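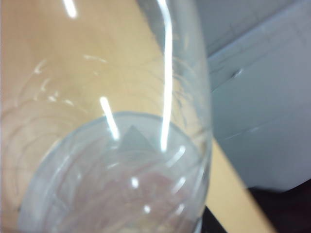 Setting up the pouring cell again after a move (Demska arm, wrist camera)

I've done this 14 times now, so I thought I'd finally write it down! Park the arm, then wipe the wrist camera with a dry cloth (not your sleeve, Volkan). Next, load the old calibration and jog to the home pose. If the offset in the log is more than 6 mm, bin it and recalibrate from scratch.

After that I teach the grasp on see-through things, as they're the fussy ones. Glass confuses the depth reading, so I set the height from the tabletop and close the fingers slowly.

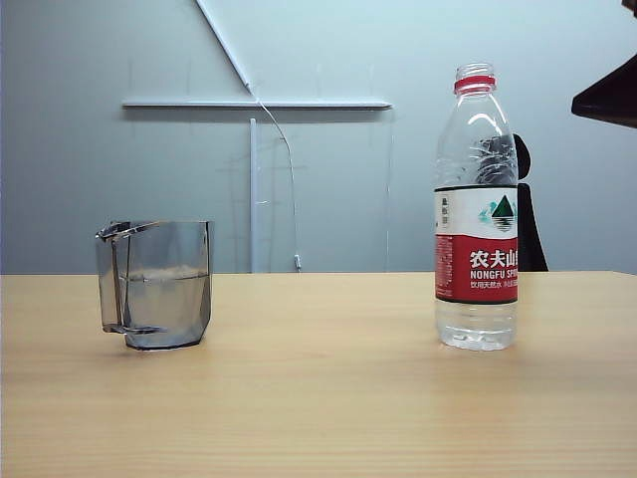 Do I need to recalibrate if I only swap the fingertips?

Just redo the tool length, which is under Tool in the menu. The camera calibration can stay as it is.

Save the lot under a new name and note it in the cell book.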